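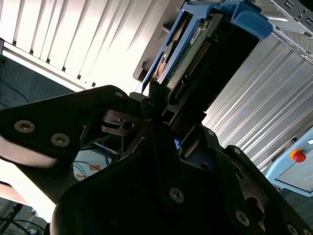 Hidar 要解决的问题一句话就能讲完:机房里的硬盘坏了,让机械臂把它换掉。写成经费申请书,这句话撑了十几页;写成代码,它撑了我们两年多。方法的核心是让手腕上的相机全程参与,从靠近机箱、夹住托架到对准槽位,都靠这一路画面来判断手里的东西歪了多少。难处也都在这一路画面里。夹爪自己就占掉下半边,硬盘连同蓝色托架斜着伸出去,电路板朝着夹爪这一侧,真正要去的灰色机箱只在右上角露出一点。左上方那排竖条亮得几乎全白,对人来说无非是晃眼,对早期的模型来说,那是全场最值得研究的东西。

这一页归在图集的“夹持与对位”下面,文字由 Flesstead 实验室的几个人轮流写,最后由我改成同一个人的口气。改得不彻底的地方,请认作学术多样性。

为什么是硬盘

硬盘托架看起来像是专门为机器人设计的:有导轨,有把手,颜色鲜艳,形状规矩。动手以后才会明白,它是专门为人的手指设计的。人换盘的时候,手指一边推一边摸,推不动就晃两下,再推不动就骂一句,然后多半就进去了。这一整套动作里,晃和骂的比重比任何一篇论文承认的都大。

机械臂不会骂,晃也要有人教。我们最早的版本完全靠位置控制,机箱的位置事先标定好,托架的位置事先标定好,夹爪闭合以后假定托架老老实实待在原处。托架不老实。夹住的那一下它会转一个很小的角度,小到站在旁边看不出来,大到导轨进不了槽。Ulises Durán 当时写了一份很漂亮的误差分析,结论是只要所有误差都不存在,系统就能工作。

后来的思路倒过来:承认每次夹住都是歪的,夹完以后再看一眼歪成什么样,然后带着这个歪去做后面的事。论文里管这叫“夹持后姿态的在线估计”。组里的说法是“认命”。两个词的引用次数差不多。

方法大概是这样

夹爪合上之后,手臂先退到机箱前的一个观察位,停一小会儿。相机拍下手里的托架,网络给出托架相对夹爪的偏转,同时给出一个它对自己有多大把握的数。把握够大,就把这个偏转补偿到插入轨迹里;把握不够,手臂稍微转一下手腕,换个角度再看。再看还是没把握,就把托架放回料架,请人来。

“请人来”这一步在第一版论文里被审稿人问过,说这样算不算失败。我们回答说算。审稿人第二轮又问,那为什么把它写得像个功能。这个问题至今没有一个让双方都体面的答案。

网络看的主要是托架的边。导轨那条长边给方向,把手那一段给位置,二者合起来足够推出平面内的转角。深度方向差一些,靠的是插入时的力反馈慢慢往里找。Mehrangiz Esfahani 坚持要把电路板上那一长排针脚也用上,理由是排列整齐、间距固定,没有比这更好的尺子了。她说得对,前提是硬盘型号永远不换。型号一换,尺子也换,于是这部分最后留作可选模块,默认关着,文档里写得很隆重。

数据

演示数据一共 797 段,都是人带着手臂一段一段做出来的。每一段从夹住托架开始,到托架完全到位或者操作者放弃为止。放弃的也留着,而且比成功的更有用,尽管录的人往往不愿意在记录表里写上自己的名字。Nasrin Parsa 录得最多,放弃得最少,代价是她的动作过于利落,模型学不到怎么补救。后来我们不得不请她故意夹歪一点。她夹歪得也很利落,每次歪的角度几乎一样。

Elis Dafis 的数据正好相反。他每一次夹法都不重样,有几段看得出是夹到一半改了主意。标注的时候大家对这批数据颇有微词,做消融实验的时候把它去掉,成绩掉得最厉害。这件事写进论文时措辞很谨慎,写的是“操作者间的差异有助于泛化”。Elis 把这句话打印出来贴在了工位上。

另外还有一批没有动作、只有画面的数据,2000 多张,专门用来对付光照。

光照

我们在 Flesstead 调得很顺手,到 Zuvthorpe 的测试间一试,第一天下午就停工了。那边的灯比这边亮得多,反光面也多,机柜旁边的波纹金属壁会把光切成一道一道的。模型看到平行的亮边就很高兴,认定那是导轨,十分自信地给出一个转角,再十分自信地把托架往机箱外壳上送。把握值全程没有掉下来过。

这大概是整个项目里最有教育意义的一个下午。我们花了几个月教它在拿不准的时候求助,它学会的是只要画面里有直线就拿得准。

修法并不高明。过曝的区域在输入之前直接压掉,网络另外学一个分割,先找托架在哪儿,再在托架的范围里找边。托架是鲜蓝色的,背景是灰的、白的、金属色的,这个分割好学得让人有点不好意思。Lindiwe Du Plessis 在组会上问,既然颜色这么管用,当初为什么第一步就把画面转成灰度。会议记录里这一处是空白。

转灰度是我写的。

有一点要补上:靠颜色的分割遇到别的颜色的托架就要重来。我们在 Dehghan 那套机箱上试过黑色托架,黑托架配黑夹爪,分割网络给出的结果可以理解为一种沉默。重新训练以后能用,但差一截,论文附录里有图,正文里没有,位置是反复推敲过的。

结果

到 2022年11月21日为止,正式计入统计的插入一共 2249 次,成功 2034 次。成功的标准是托架到底、把手能扣上、服务器能认到盘,三条都要满足。剩下的 215 次里,请人来的占大头,其次是托架到底但把手扣不上,最后一小部分是系统报告成功而服务器不同意。

最后这种最难办。从画面上看一切都好,力的曲线也好,只是盘没认到。拔出来重插一次,有时就认到了。我们查过接触、查过供电、查过背板,Ulises 又写了一份误差分析。目前的对策是系统报告成功之后再去问一句服务器,服务器说没有,就当没有。两台机器互相核实,人在旁边等结果,自动化到了这个程度,多少有点像办手续。

还有一个数字没有放进主表,就是时间。熟练的人换一块盘比我们快得多,快到把两个数字并排放会影响士气。支持者的说法是机器夜里也能干,不用穿外套进冷通道。这个说法没错,只是到目前为止,机器夜里干活的时候我们也得在,外套也得穿。

关于夹爪

夹爪换过几代,现在这一代全是哑光黑的板件和支架,用沉头螺钉拼起来。哑光是吃过亏以后定的,前一代反光,相机里常年挂着一道自己的亮斑。沉头是为了不挂线。

现在这一代最大的问题是胖。夹持力够,刚度也够,就是往机柜里伸的时候要先想清楚怎么拐弯。规划器为此多了一组约束,规划时间也跟着长了一截。Mehrangiz 画过一个瘦的版本,仿真里非常漂亮,打样出来一夹就弯。弯得倒是很均匀,她说可以当柔性夹爪另发一篇。

再就是遮挡。相机装在手腕上,好处是跟着手走,坏处是永远在看自己的手。托架下端被夹住的那一段基本看不全,网络只能从露出来的部分去推。有人建议再装一台外部相机,我们装过,手臂一伸进机柜,外部相机拍到的就全是手臂的背。两台相机一台看手心一台看手背,中间那件正经东西谁也没看见。外部相机后来拆了,支架还在,现在挂着一件实验服。

急停

测试台边上有一只控制盒,红色急停按钮装在黄色底圈上,伸手就能按到。实验规程要求每次测试都有一个人负责它,不看屏幕,不看论文,不回消息。这是全组公认最无聊的岗位,也是唯一有值班表的岗位。

按下急停以后的恢复流程写了整整一页:松开、复位、检查夹持、回零、重新标定观察位。其中“检查夹持”这一步,指的是确认硬盘还在夹爪里。早先没有这一条,是后来加的,加的时候没有写原因,熟悉规程写作的读者应该能自行体会。

接下来

拔盘比插盘容易,但并没有容易到可以不做。现在的拔盘流程假定把手能弹开,而现实中的把手各有各的脾气,用久了的尤其如此。Nasrin 正在录这部分的演示,这一次事先说好,不许太利落。

换型号的问题也还在。针脚模块要不要默认打开,Mehrangiz 和我各执一词,目前的折中是她那台机器上开着,我这台上关着,谁的成绩好谁请对方吃饭。规则没有写清楚是谁请谁,双方都认为这一点对自己有利。

Zuvthorpe 那边答应开春前再给我们留一段测试时间。灯还是那些灯。Lindiwe 去问过能不能调暗一点,对方很客气,说可以,前提是我们在论文里写明灯是调暗过的。于是决定不调。

代码和训练好的权重会随论文一起放出来,演示数据要晚一些,还在逐段核对哪些记录表没有署名。对托架分割那部分有疑问的请写信给 Elis,对误差分析有疑问的请写信给 Ulises,对灰度有疑问的,会议记录里都有。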